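Starnier Bed Runner, Light Gray

Item no. 1092
Home > Bedroom > Runners and throws

In stock, ships in 2 days. Custom lengths take 13 days.

I'm going to admit up front that I used to think bed runners were a hotel thing. You know, that strip of fabric you push onto the floor the second you get into the room? Then I started sitting on the end of my own bed every morning to put my socks on, and leaving my bag there, and folding the laundry there, and the white duvet at that end went a shade I can only call "sock." So I bought a runner. Then I bought another one in a better color, and now I sell them, which tells you how well I handle my own hobbies.

The Starnier is the plain one in my shop and it's the one I use myself. It comes in one light gray, no pattern and no fringe, and it's smooth, so crumbs brush off it and the cat hair sort of rolls up into a line you can pick off (I have a very pale cat, your results may be different). It's wide. A lot of runners are so skinny they look like a scarf somebody dropped, and I wanted something that really covers the lower part of the bed, where the feet and the suitcases go.

The regular length is 200 cm. I know, I know, centimeters, but that's how the mill cuts it and I'd rather give you the real number than a rounded one. Measure across the top of your mattress and then add however far you want it to hang down on each side. If you like it tucked in tight, add some more. If your bed sits against a wall on one side you can get away with less, just let the extra disappear down the gap.

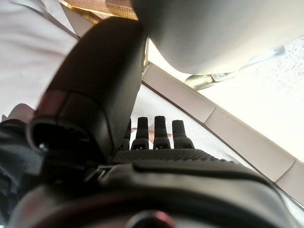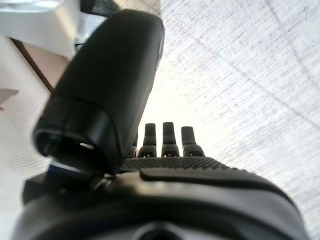
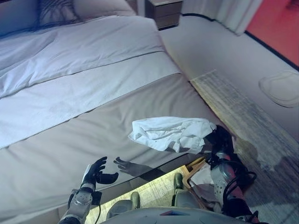

Page last changed: July 2024

The color first, because it's what people write to me about most. Light gray next to a white duvet is such an easy pair, and in the last picture you get the two of them together with a band of folded white sheet in between. The white comes out a little bluish there, so please don't judge your own bedding against it. If your whites lean cream, ask me for a swatch before you order. Gray can look a bit sulky next to cream, and I'd much rather mail you a little square of fabric than have you mail me back a whole runner.

I also like it with wood. The nightstand in that same picture is a medium brown and the floor is much lighter, and the gray gets along with both. With a patterned cushion I'd stick to just the one. A dark one with thin black markings, like the one by the pillow, is plenty! If you're after something similar, look at the Vlček cushions on the next page over. They're louder than the runner and they're meant to be.

How I put it on

Make the bed first, all of it, duvet included. Shake the duvet out and let it settle (go brush your teeth or something) and then smooth it from the middle toward the sides. Lay the runner across the lower part of the bed, still folded lengthwise, and open it toward the pillows. Walk around to the far side and pull. Then come back and pull again from your side, because it will have shifted, it always shifts. For a taut look you tuck both ends under the mattress. For a softer look you leave them hanging, and I do that on weekdays when I'm in a rush.

Some people put the sheet fold right above the runner so there's a white edge showing. I think it looks lovely and I never have the patience for it at home.

Don't worry about the duvet having creases. Mine always does. The runner lying flat makes the rest look calmer anyway, and creases fall out of a duvet by bedtime, more or less.

Washing

Cold wash, gentle cycle, with other light things. Pull it into shape while it's damp and hang it over a rail or the back of a door. You can iron it on the reverse with a medium iron. Please skip the dryer. I put my first one in the dryer in June and it came out shorter than the bed, and it now lives on a bench in the hallway where it's very happy.

For coffee, dab it right away with cold water and a bit of dish soap. For ink, write to me and we'll be sad together.

What you get

One Starnier runner in light gray, hemmed on all four sides
A cotton storage bag with a drawstring
A care card, which you will lose, so bookmark this page

The duvet, pillow, cushion, rug and furniture are not included.

Questions I get

Will it slide off? On a slippery duvet cover it can creep toward the foot of the bed if it's left loose. Tucked in, mine stays put until I get in. If you have kids who treat the bed as a trampoline, I can't promise you anything.

Can I sleep under it? Sure, though it isn't warm. If you want a layer that does something in winter, the Ranus throw is thicker and comes in the same gray, and you could leave it folded at the foot in place of this one.

Does it go with a striped rug? I'd say yes. Muted stripes in beige, gray and pale yellow work really well beside it, and I love a long narrow rug between a bed and a wall. My advice is to keep the stripes quiet. The Hitis rug used to be my standard suggestion but it's out until fall.

What about strong wall colors? I was nervous about this one too! There's an orange-red panel up past the curtain in the last picture, and I think the gray is just plain enough to leave it alone. I'd be more careful with a strong pink, where the gray starts to look a little green to my eye.

Can I have it in another color? Not at the moment. I've asked for a dark blue and I've asked for it twice. When there's news it'll go on the front page of the shop.

From people who bought it

"Bought it to hide a repair in our duvet cover and it hides it. Good hem. The bag is nicer than it needs to be." Gitau Mwaipopo

"Took one star off in my head because I measured wrong, then put it back because Iara swapped it for the longer one without a fuss." Finn Brinkmann

"A lighter gray than I was picturing but I've come around to it. Dog approves." Ulises Urrutia

Returns and custom lengths

You can send back a regular runner unwashed, in its bag, and I'll refund it when it gets here. Custom lengths I can't take back unless I've messed up the cut, so measure twice and then have somebody else measure too. Send your measurement in the order notes and tell me if it includes the overhang or not. Senyo Abubakari does the cutting and hemming, and he'll email you if a number looks odd to him. Please answer him, he won't cut until you do.

Iara Maldonado

Goes well with: Ranus throw, Vlček cushion cover, Hitis rug (out of stock)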